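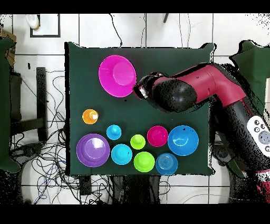 About Etonum

17 September 2018
By Bilal Smadi

We make adverts, short films and campaigns for brands that want people to feel something, and then maybe talk to each other about it afterwards. Etonum started out as a spare desk in the back of a print shop, with one client (a bus company!) and a laptop that had to stay plugged in. The bus company wanted posters. We talked them into a film about the people who catch the first bus of the morning, and that was that — we were a film and advertising studio.

I'm Bilal, and I still get far too excited when somebody sends us a brief. My favourite ones are a bit awkward. A tea brand whose drinkers are all over seventy, say, or a savings bank that has never once advertised on a screen. There is nearly always a story in there, and it usually comes out when you put the slides away and go and talk to the people who buy the thing.

How we work

We start by listening, and we do it in person. For Kusuma, who make rice crackers and a very good chilli sauce, we spent nine days in kitchens, canteens and corner shops before anyone wrote a line. We came back with more than 2,000 snapshots, a lot of crumbs and one sentence from a school cook that ended up as the whole campaign. "You eat that standing up," she told us. The client loved it, and so did we, and it went on the side of the delivery vans as well.

After the listening comes the writing, which happens round one table with everybody in it: planners, writers, editors, whoever is free. Then we shoot. We keep our crews small and we cast real people whenever we can, because they say things a script never would.

Some things we're proud of

Skokberg asked us to help launch their winter boots in a year when it hardly snowed. We filmed 57 people telling the camera about the worst walk home they had ever had, and cut it down to four minutes. It ran in December in cinemas and online, and 2,237 people wrote in with walks of their own. We read them all! A few were so good that we printed them as a little book, and there's still a box of copies under the stairs if you'd like one.

Prurko was a different sort of job. They sell paint, and they wanted to get neighbours on the same street choosing a colour together. We knocked on 534 doors over one spring (my knuckles have recovered) and made a series of short films, one for each street that said yes. The streets that said no were mostly very nice about it too.

Who we are

We're a mixed bunch. Our head of editing trained as a piano tuner, two of our planners came from local radio, and our newest writer used to draft the notices on hospital noticeboards, so she can say anything in eleven words. We take on two trainees each year, we pay them properly, and they work on live jobs from their first week.

The studio is on the second floor, above the framing shop. Ring the lower bell — the upper one belongs to the dentist. If you have a brief, half a brief or just a brand you're fond of and a hunch about it, come and have a coffee with us. Mornings are best, before the edit suite gets noisy.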